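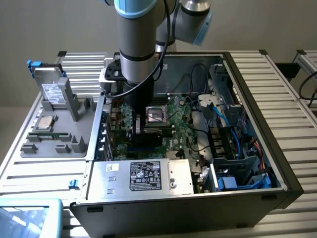
Teaching a robot to take a computer apart by guiding it with your own hand is slower than writing waypoints, but the motion you get is much better. I do this work in a small repair and recycling shop, and this page explains how I record one demonstration from start to finish. The task is the expansion card: the gripper goes down to the card in its slot, closes and pulls it out. The case lies on its side on the slatted table, open, and the processor socket is already empty with the lever raised, so there is no cooler to hit on the way down. I recommend you begin with the same arrangement. A tall cooler beside the card makes the approach difficult for a first lesson.

What you need

An arm with a free-drive or hand guiding mode. A parallel gripper with fingers thin enough to go between the card and its neighbours. A fixture for the parts, fixed to the table beside the case. A second control, so that somebody can drive the arm remotely when a hand does not fit. I use the Vatell hand controller for this, and the Aduteck recorder software on the shop computer. Any recorder is good if it saves joint positions, gripper width and force together with one clock.

Step 1. Fix everything

Clamp the case to the table. If it moves two millimetres during the pull, your recording teaches the robot to chase it. Put the fixture where the arm can reach every pocket without turning the wrist over. My fixture stays on the left of the case and has a slot for the hard disk, a pocket for the processor and a long narrow slot for the memory module.

Check also the cable of the arm. Leave a free loop long enough for the lowest position, then move the arm up and down by hand once and look if the loop catches on the wall of the case.

Step 2. Set the payload

Enter the mass and centre of gravity of the gripper before you switch on free-drive. If the number is wrong, the arm will sink or climb slowly when you let go, and you will correct it with your hand without noticing. This correction goes in the recording. I lost most of one May to this mistake.

Step 3. Guide the approach by hand

Hold the arm above the gripper, never by the fingers. Start recording, wait one second, and bring the gripper over the card. Go down in a straight line. Slow down when the fingers come below the edge of the case and stop when they are on both sides of the card. Do not close yet.

It is normal that the first tries look nervous. Delete them. I keep only the recordings where I did not go back to correct the position.

Step 4. Change to remote control for the pull

Your hand adds force that the sensor cannot separate from the force of the card. For this reason I take my hand away here and continue with the controller — the recording does not stop. Set the speed scale to the lowest value. Close the gripper, release the slot latch if your board has one, and pull straight up. A very small rocking along the length of the card is permitted. Rocking to the side is not, it can crack the slot.

Step 5. Place the part and mark the end

Lift until the card is completely above the case, then move to the fixture or to your tray. Open the gripper, go up, wait one second and stop the recording. Mark the file as good or bad immediately. In the evening you will not remember.

Step 6. Change something and repeat

The same demonstration many times is not very useful. Move the case a little, rotate it a few degrees, use another model. For the Piltmont job I recorded 41 good demonstrations on 2 types of case, and after this the robot could start from a position I had never shown.

Common problems

The fingers slip on the card: use rubber pads, and do not increase the force first.
The arm stops with a protective stop: usually you pushed a joint near its limit. Begin with the elbow higher.
The playback is shaky: filter the joint positions, but leave the force signal as it is.

Comments (3)

benchrat_ottawa
Very clear, thanks. Do you record the tool frame or only the joints?

Reply from author
Both. I train with the tool frame and keep the joints for checking.

tilly.k
We skip the hand part and do everything with the remote. It takes longer but our operators like the one grey box with all the controls on it. The payload tip fixed our drift, by the way!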